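Two Baskets and a Bad Attitude: Sorting the Wash at Our House

Posted October 19, 2020 in Laundry and Other Grudges

I used to own a laundry sorter. It was a handsome thing on wheels with separate bags and a little label for each, and in the years we had it everyone in the house used exactly one bag, the nearest. When we moved from Cillenstead to Grandby I left it on the curb and bought two plain plastic baskets with holes in the sides. The wash has been better behaved since, or at least there's less furniture involved.

The system, if you want to flatter it, is to dump everything out on a table and put it into baskets one piece at a time. You have to look at each thing. I know that's the part people were hoping to skip.

Dump first, sort second

Sorting out of a hamper doesn't work, for the same reason you can't find anything in a handbag. Everything dark is on top until you touch it. Tip the lot onto a flat surface at waist height and spread it out before you decide anything. Clear the baskets to the back of the table where you can reach both without turning around.

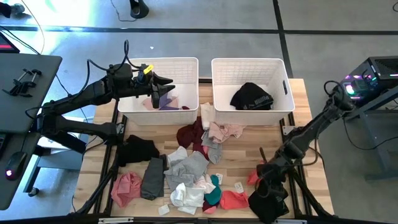 Start with whatever is easiest, and save the arguments for last. In our house the arguments are all about maroon. Adel Kamel, who I'm married to and who once turned 11 good undershirts the color of canned salmon, maintains that maroon is a sort of red and red is a sort of pink. Maroon goes with the blacks. I will not be taking questions.

Hats deserve a word. A knit hat that goes in with the towels comes out covered in towel. Put it with the darks, inside out, or wash it in the sink with a squirt of shampoo and lay it flat on something you don't mind getting damp.

What ends up on the floor

Things fall. Small things fall first and farthest, and they're always the ones that matter to somebody. I do a floor check before anything goes near the machine: around the table legs, behind the door, under the radiator if you have one. It takes less time than the conversation about the missing sock.

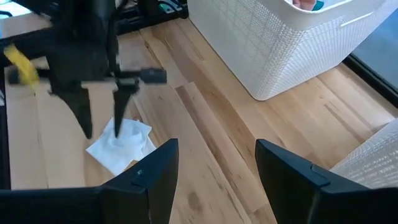
Pale floors are hard on white laundry, or maybe it's the other way around. On dark tile a dropped hankie shouts at you. On honey-colored boards a thin white cloth lies there all crumpled and passes itself off as something that was meant to be there, and you step over it until February. Pick it up, shake it out over the trash and look at it in decent light. Anything that has been used to wipe up a spill gets a rinse of its own before it joins polite company.

Filling the basket without flattening it

A few rules I've arrived at the slow way:

Darks go in loose. If you have to kneel on it, it's two loads.

Check every sleeve and leg for a passenger. One small white thing in a load of black will come out gray and stay gray, like the rest of us.

Fuzzy things go in last so they come out first. They shed on whatever they touch, and black cotton hangs on to fluff the way my mother hangs on to receipts.

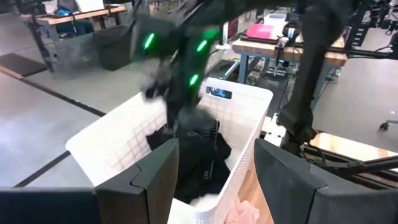

Towels and anything knitted

These two get put in the same basket by people who think "thick" is a category. It isn't. Towels want room, warm water and a good long spin. Knits want cool water and to be left alone. A washed sweater should never be picked up by the shoulders – scoop it from underneath, like a sleeping cat, and lay it out flat with the ribbing patted back into shape.

Fold towels as soon as they're dry, in thirds the long way and then in half. I stack them with the fold facing out, so you can pull one without bringing down the whole shelf. Any towel that has gone stiff gets one wash with a cup of white vinegar and no softener. If it's still stiff after that, it has become a floor towel, and you should tell it so.

Keep a loose knit away from zippers and hooks, too. One snagged loop and you'll be poking at it with a crochet hook all evening.

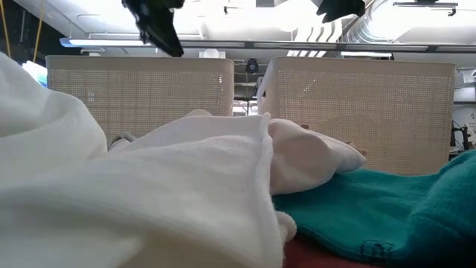
Ok-hee Myung wrote in to say that I'm wrong about folding in thirds. Her shelves are narrow, and she rolls every towel and stands them on end in a basket by the tub. She also washes her knits in a zippered pillowcase, which she says has saved 8 sweaters and one marriage. I've tried the pillowcase and I concede the pillowcase. The rolled towels fell over.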